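Plomier Warrant and Fugitive Notices

README for release 2, dated 12/01/2018
Maintainer: Abla Chidiac, Sabbagh

What this is

A table of public notices about people wanted on open warrants, copied from the websites of county sheriffs and city police departments and put into one layout. Each row is one notice. The release has 2,993 rows. Of these, 1,506 were later marked by the posting agency as closed, meaning the person was arrested, turned themselves in, died, or had the warrant withdrawn. The table does not always say which.

Names, photos, street addresses and dates of birth are not included. Age is given as a five-year band.

Files

notices.csv: the main table
agencies.csv: one row per posting agency, with state and type
charges.csv: the charge groups and the wording that maps to each
changes.txt: what is different from release 1

Columns in notices.csv

notice_id: assigned by us, stable between releases
agency_id: matches agencies.csv
posted: month the notice first appeared
closed: month it was marked closed, blank if open
charge_group: see charges.csv
charge_text: the agency's wording, with names removed
age_band: blank if the agency gave no age
reward: yes, no or unknown
out_of_state: yes if the notice says the person may have left the state
status: open, closed or removed

"Removed" means the page went away with no reason given. Do not count these as arrests. There are 441 of them, and most come from agencies that rebuilt their websites.

How it was collected

Pages were saved once a week by a Kodport script and read by hand. Charge groups were assigned by one reader and checked by a second. Where the two disagreed, the row went to the maintainer. Duplicate notices for the same warrant were merged when both agencies gave the same case number. If only one gave a number, both rows were kept.
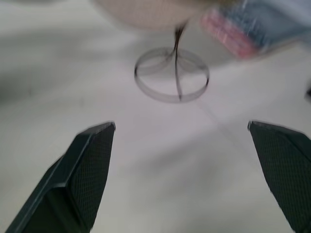 Known problems

Small departments are thin in this release. Many post notices only on paper or on social media, and we took neither. The closed month is the month the agency updated its page, which can be well after the arrest. Rows from before October have no value for out_of_state and should be treated as unknown, even though the column shows "no" in some of them. This will be fixed in release 3.

A notice is not a conviction. Some of the charges were later dropped, and the table does not follow cases into court.

Use

Free for research and news reporting. Please do not try to match rows back to named people. If you publish counts, give the release number. The Litano copy of release 1 had 2,082 rows and is out of date.

Corrections

Send the notice_id and a link to the agency page to the maintainer. Corrections are listed in changes.txt and go into the next release.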